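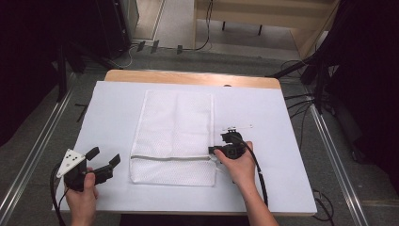 Subject: Re: Washing old wool blankets without felting them?
List: Tilten Handweavers
Date: Wednesday, July 25, 2018

Oh, I'm so glad this came up! I've been meaning to write to the list about blankets ever since the January swap, and now I have an excuse.

> I picked up a pair of wool blankets at the Bura flea market, both with
> stripes at the ends and a smell like somebody's attic. One has moth
> holes near the fold. I'm scared to put them anywhere near water. Has
> anyone washed old handwoven wool and lived to tell the tale? Also, is
> it worth mending the holes first or should I wait?

Yes, and yes – mend first, or at least catch the loose ends. A hole that looks tiny when the blanket is dry can open right up once the wool is wet and heavy. I don't do the pretty mending at that point, just a few running stitches in cotton sewing thread (white, so I can find it again later) around the edge of each hole. The real darning comes after, when you can see what color the wool wants to be.

Before any of that, though, freeze them if you can. Bag them up tight, two weeks in the chest freezer, a day out on the counter, then back in for another week. I lost a whole cone of lovely gray singles by skipping this once and I still think about it.

For the wash itself I use the bathtub. Lukewarm water, a good squirt of wool soap, and the soap goes in and gets swished around before the blanket does. Then push it under and walk away! The hardest part is leaving it alone. It's rubbing and sudden changes in temperature that felt wool, so a half hour of sitting still in the tub is about the kindest thing you can do for it. My first old blanket took 3 rinses before the water looked like anything other than tea.

Lifting it out is a job for two people if it's a full bed size. Get your arms underneath the whole lump and don't let a corner hang down, or you'll stretch the warp on that side and it will never hang straight again. I've used the spin-only setting on my washer with good results, but check that yours doesn't spray water in during the spin. The older one I had did that, cold, and I ended up with a very thick placemat. Small things like scarves and samples can go in a zippered mesh bag for the spin, which keeps the fringe from wrapping around everything.

Dry it flat if you have the floor for it. I lay down an old sheet in the spare room and turn the blanket over morning and night.

On the stripes: test the red! Wet a white cloth, press it on the red for a minute, and look. If there's any pink at all, I'd stop and ask here again before going further. The Awad book on striped blankets (our library has it, the one with the torn cover) has a good chapter on dyes that run, and a draft on page 146 that might be a match for yours if the stripes go narrow, wide, narrow.

Could you tell us the sett, by the way? Mine is 24 ends to the inch, very fine for a blanket, and I've been wondering if that was usual in these parts or if I just got lucky. For darning yarn I've been happy with the Drastetti two-ply. It comes in a sheepy off-white that sinks right into old wool, and you can split it for the thin spots.

Please post pictures when they're clean, both sides, and a close look at the selvages too. I'd love to know if there's a center seam!

Happy weaving – and good luck with the attic smell. A breezy day on the porch does wonders.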